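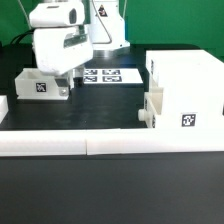 Ticket 438
Queue: Network / Shared access
Status: Closed (workaround in place, grudging)
Opened: 30th March
Site: Draltadari building, Mirkamberg, ground floor and upstairs
Line supplier: Moltesine
Router: Cozma, the one that replaced the other Cozma

Reported problem

Guest Wi-Fi asks people to accept the terms of use, they accept them, and it asks again. Some users get through after two or three goes. Others have now agreed to the terms more times than anyone has ever agreed to anything. The office network is fine, wired and wireless. Guest network only.

Reporter added: "It says I have to confirm I am not a provider. A provider of what?" Good question, see below.

Wednesday, first look

Logged in to the Cozma remotely. Uptime normal, no errors on the line, signal fine. Guest network is up and handing out addresses. Restarted the guest network anyway so that I could say I had. No change.

Tested from a phone with the help of the ground floor. Phone joins, sign-in page appears, box is ticked, button is pressed, page says thank you, and then the page appears again with the box unticked. Clearing the browser made no difference. A laptop did the same.

The page has the Draltadari logo on it, so it's ours. The wording under the logo isn't ours. Our terms are two paragraphs long and ask people not to do anything illegal or download whole seasons of television. The new ones go on for a good while and mention "resale, onward supply or communal provision of the Service." I went looking for who changed them. The change log on the router is blank, so either it was never changed or the log doesn't record this kind of change. (It doesn't. Checked with a test edit.)

Same day, later

Compared the page served by the router with the page that turns up on the phone. They're different pages. The router serves our short version. The phone gets ours for a moment, accepts it, and is then passed to a second page hosted by Moltesine, which has helpfully fetched our logo and put it on top of their text. So there are two sign-in pages, one behind the other, dressed alike.

That explains the loop. Accepting the Moltesine page sends the user back to the start, where our page is waiting. Our page remembers nothing from before the detour and asks again. People who get through are the ones whose phones keep the first answer long enough. Phones differ.

Opened a case with Moltesine support. Their form has a dropdown for the type of fault. Picked "Slow or intermittent" because there was no entry for "You are asking my visitors legal questions."

Thursday

Reply from Moltesine. They'd like us to turn the router off and on. Did this. They'd also like a speed test from a wired connection. Sent it. The speed is excellent, which they took as good news and closed the case.

Reopened the case with screenshots.

Second reply, different tone, someone had read the screenshots. The line at Draltadari was reclassified in October from "business" to "business, shared." A shared line has to show a notice to each person using it, according to Moltesine's reading of the rules, so that responsibility for what gets done over the connection lands on somebody. The notice was built in the fall and switched on this week. A letter was sent out. Asked where the letter went. It went to the previous unit number, which is now a stairwell.

Asked what makes a line shared. The answer, pasted from their policy: any line where more than one organization or "members of the public" may connect. Upstairs and the ground floor are separate tenants, so that's us on both counts. Asked whether the coffee place across the street, which has had open Wi-Fi since forever, also gets the notice. They can't discuss another customer's account.

Asked whether the law requires this notice or Moltesine does. Reply: "It is in line with our obligations." I've put that sentence here in full so the next person doesn't have to ask for it again.

Things tried, with results

Turned off our own sign-in page and left only theirs. The loop stops. Guests now sign up to Moltesine's terms and never see ours, and the building management wants ours shown. Turned it back on.

Turned off theirs. Can't be done from our side. There's a setting on the Cozma called "Provider notices" that looks like it should do exactly this. It controls whether the router emails us about firmware.

Lengthened the memory on our page, so a device that has accepted once is left alone for longer. Helps a lot on laptops. Helps on some phones. No use at all on phones that give themselves a new hardware address every time they join, a privacy feature I'm in favor of on all other days.

Moved the guest network to a separate address range, in case Moltesine only watched the first one. They watch both. Moved it back.

Friday

Third round with Moltesine, by phone. Was on hold long enough to learn the tune. The agent was decent about it and found a document I hadn't been sent, the one for shared lines. Useful points from it:

- The notice only has to be shown once per device, not once per session. What we were getting was per session. They agree this is a fault at their end.

- A site can show the notice itself, on its own page, if the wording is included word for word and a record of acceptances is kept. If we do that they switch theirs off.

- There's a cap of 200 guest devices on a shared line at one time. We're nowhere near it, but the ground floor has an open day planned and should be told. Told them. They said the open day is mostly for people who print out their emails.

- "Provider" in the question means anyone charging for access. Ticking the box to say you aren't a provider is meant for the tenants. Visitors are being asked by mistake. So the reporter's question was the right one, and their answer was to remove it "in a future release."

Asked for the switch to our own page. They need a signed form. The form needs the unit number. The unit number on their system is still the stairwell. Started the process of correcting the unit number, which has its own form.

Following Monday

Address corrected. Form accepted. Their page went off before lunch.

Our page now carries our two paragraphs, then a gray box with Moltesine's wording, then one tick box. Acceptances are saved on the Cozma with the device address and the time, and nothing else. The building management asked if we could also collect names and emails while we were at it. Said no, we'd have to write a whole other set of terms to explain why we had them, and then those would need a box too.

Tested with the same phone and laptop as before, and with a tablet somebody found in a drawer once it had charged. All three joined on the first try. Phones that change their address still get asked each time they do it, but only once, and then they're let in.

Left open on purpose

1. The gray box still says "the Provider may suspend the Service if onward supply is suspected." Suspected by whom, and how, isn't in the document. If guest access dies with no fault on the line, check this first and call Moltesine before touching the router.

2. Upstairs would like their own line so they don't count as shared with anybody. Under the policy they'd still be shared as soon as a visitor joined. Passed that on. They're thinking it over.

3. The acceptance log has no automatic cleanup. Clear it by hand when the router complains, and export a copy first, because Moltesine may ask for it.

4. Asked for future letters to come by email as well. They confirmed this by letter. It arrived at the right unit.

Closing note from reporter

"Works now. I did read it this time. There's a typo in the gray box."

There is. It has to stay, the wording must be word for word.

Ticket closed. Related: new ticket raised with Moltesine about the typo, type of fault "Slow or intermittent."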